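Workshop notebook – finish trials, oil/wax on table tops
August 4, 2026

Carrying on from the July pages, which are a mess, sorry. Main question still the same: can we get a hardwearing finish on the long tops without it going plasticky, and without tying the bench up for a week.

Stock on the go: ash offcuts from the Murnuslow job, six boards, all from the same plank as far as I can tell. Planed, then sanded to 150 and stopped there. Went finer last time and the oil just sat on top and went streaky. 150 looks rough dry but it closes up once the first coat's on.

Numbered on the underside in pencil. Please not felt pen, it bled right through on the last batch and I had to plane off board 3.

Board 1 – Flemell hard oil, two coats, nothing else
Board 2 – Flemell, two coats, Tuvo paste wax over
Board 3 – Tuvo oil, two coats
Board 4 – Tuvo oil, three thin coats
Board 5 – old house mix (linseed, turps, bit of beeswax)
Board 6 – bare, control, leave it ALONE

Raised the grain on 1 to 5 first with a damp cloth, let them dry overnight, knocked back by hand. Forgot to do the end grain on 4. Noted.

First coats went on before lunch. Flemell is thick, almost like syrup straight from the tin, needs a proper stir because the heavy stuff settles. Worked it in with the white pad, left it fifteen minutes, wiped off. Probably wiped too soon on board 1, there's a dull patch near one end. Board 2 had longer and looks better for it.

Tuvo goes on like water. Lovely to spread but you can't tell where you've been unless you get your head down level with the board and look across at the window. Ran off the edge of 3 and made a drip underneath. Scraped.

House mix smells nice, takes forever. Still tacky when I tried it with a knuckle at four o'clock.

Colour, first impressions. Flemell yellows the ash more than I want. Tuvo stays closer to the bare board, maybe a touch grey next to it. House mix gone properly amber, fine for oak, wrong for this. The Riis people asked for a light brown top with the grain still showing, so somewhere between 1 and 3? Could try a drop of the brown tint in the Tuvo, but then every board has to be mixed from one batch or they'll never match.
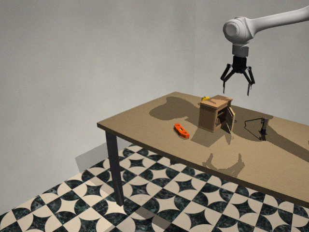

Wood-grain tops, long tables, both of these.
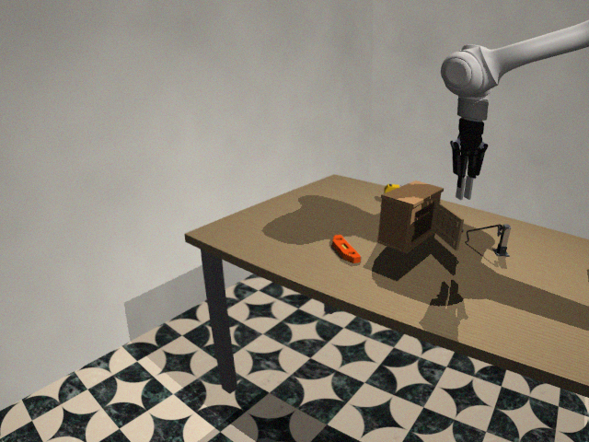

Water test. Did it on the July boards, not these, these need to cure first. Wet glass left standing on each:
One hour – no marks on any of the oiled ones. Bare one marked straight away obviously.
Overnight – ring on the single-coat Flemell, faint. Ring on the house mix, not faint. Tuvo clean but the surface felt a bit dry afterwards, like it wanted feeding.
Rubbed the rings with the grey pad and a dab of oil. Flemell ring gone. House mix ring still there if you know where to look.

Tea test same story only browner. Didn't bother with red wine, no wine.

Vinegar – forgot to set a timer. Result useless. Do again.

Scratch test is still just me dragging a mug and a bunch of keys over it. Not very scientific but it's what people do to tables. All of them scratch. Thing with oil is you can get the scratch out without stripping the whole top, so I'd still take it over lacquer for anything long. The last lacquered one came back with one bad gouge and I ended up doing the full length, both sides, because the underside started cupping once the top was bare.

Which reminds me – coat the underside. Every time. Same number of coats as the top or it moves. The long one by the door was only done on the face and you can see the bow in it with a straight edge. Have put battens on but I think it's had it.

Costs. Tin of Flemell is 49 and does more than you'd think going by how thick it is. Tuvo is cheaper by the tin but three coats eats that up. Haven't worked it out per top yet. Quote for the whole Riis order came to 1,045 for materials and that was with two coats of Flemell, so if we swap to Tuvo I need to redo the sheet before anybody sends it out. Have NOT redone the sheet.

Rags. Laid flat over the rail outside, then into the metal bin with water. Found one scrunched up on the end of the bench this morning with oil on it. Don't do that, they can catch fire by themselves, linseed especially. Lid on the bin as well please.

Dust still a nuisance. Second coat on board 3 has bits in it, I think from the bandsaw being run while it was open. If boards are out on the rack, saw stays off, or shout first and I'll throw the sheet over.

Also the white pads are nearly gone. Grey ones are too coarse between coats, they cut through at the edges. Edges want less pressure anyway. I keep going through on the arris and then it shows as a pale line down the whole length. Easing the edge a bit more before the first coat seems to help, did 2 and 4 like that, will compare when they're cured.

To do
– third coat on 4, thin, thinner than last time
– wax on 2, not before the oil's hard
– end grain on 4
– vinegar again with a timer
– mix small pot of Tuvo with tint, write down the amounts this time
– redo Riis sheet
– order white pads, and lids for the little jars, the last ones skinned over
– ask Murnuslow if they want thier offcuts back

Board 5 still tacky at going home time. Left it on the rack face up with the fan on low. If it's still tacky tomorow I'll wipe it with turps and start that one over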